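The Year I Sorted Everything

The trouble started with tea. I had gone looking for a box of it one night in December, the good stuff my sister sends over from Nundport every winter, and I couldn't find it. What I found was four other boxes of tea, a box of light bulbs, a box that used to hold light bulbs and now held birthday candles, and a package I had never opened addressed to the people who lived in our house before us. I drank hot water with lemon and went to bed annoyed.

I'm a keeper of boxes. I should say that up front. I like a nice carton, the kind with a printed pattern and a lid that closes with a little sigh, and I have a hard time throwing one out even after whatever was inside is long gone. My husband calls the hall closet "the warehouse." He's not wrong, but he also knows exactly where to go when he needs to mail something.

So this year I decided to get sorted, and because I write for a living I decided to talk to people who are better at it than I am. That's how I ended up on the phone with Alois Wallner, who spent most of his working life in the stockroom of a mail-order house called Tetusard and now teaches a Saturday class in what he calls plain sorting. He doesn't fold shirts into thirds. He doesn't care if your pantry looks pretty. "You have things and you have places," he told me, "and most people buy the places first and then hate them." I looked over at the stack of wicker baskets I'd bought in the spring and said nothing.

Alois starts everybody with bins. Big open ones, the cheaper the better, lined up on a table at a height where you don't have to bend. No lids! He was very firm on lids. A lid is where a decision goes to hide, according to him, and I have thought about that sentence every time I've walked past the garage since.

His other rule is that the first bin has to be a loud color and it has to be the one for things still in their packaging. Everything boxed goes in there together, big or small, tea or tape or batteries, before you've made up your mind about any of it. I argued with him a bit. Surely the tea goes with the tea? But he wouldn't budge, so I gave in and tried it his way.

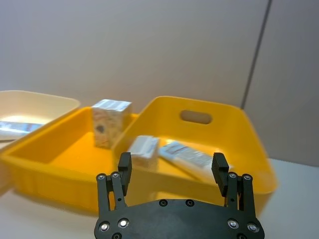
I'll admit I enjoyed it a lot more than I thought I would. There's something about dropping a box into a big roomy bin that feels like getting away with something. You don't have to open it, you don't have to read the back, you just let go and reach for the next one. I did the entire hall closet in one evening (with the radio on, and a plate of crackers balanced on the ironing board) and I only stopped twice to look at old Christmas cards.

The second evening was harder. By then I was into the kitchen, and kitchens are full of things that are almost empty. Half a packet of rice. A carton of crackers with one sleeve left. My teenager, who had wandered in looking for dinner, asked if we were moving. When I said no she took the crackers and left, which helped.

I kept a tally on the back of an envelope, mostly so I could complain about it later. By the end of the first week I had handled 173 separate boxes and packets, and 6 of them were the same brand of plastic wrap. I called Alois to confess. He laughed for a good long while and then told me that the stockroom at Tetusard once did a full recount over a weekend and came up with 2,951 items they had no record of ever buying. Somebody had been putting the samples on the shelf for years. I can't tell you how much better that made me feel.

What I hadn't expected was how much the shape of the container matters. I started out with whatever I had around, including a dishpan and the bottom half of an old cat carrier, and it was miserable. Deep and narrow is bad. You put a small box in, a bigger one lands on top, and the small one might as well be in Ohio. Wide is what you want, with sides that slope so you can get your hand down them, and a smooth rim you can grab without losing a fingernail.

A friend swears by the Firko ones, and another friend swears at them, so I'm staying out of that. I ended up mixing. Deep for the bulky cartons, and something shallow and wide for the things I wanted to see at a glance. And I moved the whole operation off the floor and onto a table, because my back is not what it was and Alois had been telling me to for two weeks.
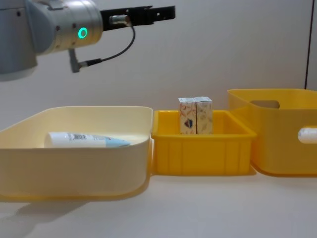 Side by side is the part I'd fight for now. I used to stack, or I'd put one bin by the door and one on a chair and another one out in the hall, and I spent half my time walking. In a row you stand in one place and your hands do the traveling. My mother shelled peas that way, bowl by bowl along the kitchen counter, and I never once wondered why.

The order took me a few tries. I had my big shallow one in the middle at first and kept reaching over it and knocking things with my elbow. My neighbor Raju, who runs a print shop and packs orders all day long, came over to borrow a ladder and fixed it for me in a minute flat. Biggest one at the end, he said, on the side of the hand you use least. He's a righty and so am I, so off to the left it went - and I haven't hit it with my elbow since.

We're well into summer now and I'm not going to tell you the house is done. The linen closet hasn't been touched. There's a drawer in the den that I open, look at, and close. But the hall closet has a floor again, and on Sundays I do a quick pass with whatever came in during the week, boxes first, no lids, no thinking. It takes me as long as one side of a record.

I did open that package for the people before us, by the way, after trying for a month to track them down. It was a tea strainer. And the good tea from Nundport was in the hall closet the whole time, inside the box for the slow cooker, which I'd been saving because it was such a nice box.

More from Home & Habits
The Drawer in the Den: Readers Write In
Four Ways to Use Up Half a Packet of Rice
Is It Time to Give Up on Wicker?
A Better Place for the Ironing Board
What to Keep by the Front Door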